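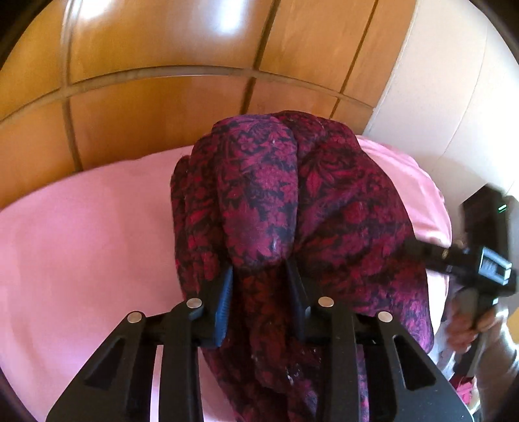 Brorkholm Is Getting a Sequel, and I Can't Stop Grinning

July 16, 2025

You guys! I've been sitting at my kitchen table refreshing the Graro website all morning, and it finally went up: Žofie Čierny is writing a second Brorkholm book. If you were around here in June you already know I read the first one in two sittings (and then went right back and reread the ferry chapter), so please picture me squealing at my laptop.

The new one is called Nernmont, and it follows Dagmar's little sister, the one who slammed the bakery door in chapter 9 and then vanished for most of the story. I had so many questions about her! Graro says it's a slow-burn romance set in a mountain town during the off season, with a grumpy clockmaker and a shared driveway. A shared driveway, people. I'm sold.

I emailed Nhàn Từ, who edits the romance list over at Graro, and she was sweet enough to write back the same afternoon. "Žofie turned in a draft that made me miss my bus stop," she told me. She also said the book runs close to 400 pages, a good bit longer than the first, and that yes, the goat is back. She wouldn't tell me if the wedding from the epilogue happens on the page. I asked twice.

Preorders are open now through the publisher, and the first 200 people to order the paperback get a signed bookplate and a bonus short story about the night of the power outage. I put my order in before I even started typing this post, so I may have taken one of yours. Sorry! The ebook and the paperback come out on the same day this time, which will make a lot of us happy after the long wait on the last one.

Audio listeners, there's news for you too. Boris Malý is coming back to read the clockmaker's chapters, and Igor Kuruc is directing the recording again. The sister's narrator hasn't been picked yet. I have opinions on that and I'll spare you (for now).

Graro is also putting out a fresh cover for the first book to match the new one. I like my old copy with the lighthouse on it, so I'm keeping that on the shelf, but the new lettering is really pretty and I'll probably cave.

I'm hoping to get an early copy, and if I do, the review will go up here first. In the meantime, who's rereading Brorkholm with me? I'm starting tonight after dinner, so leave a comment if you want in.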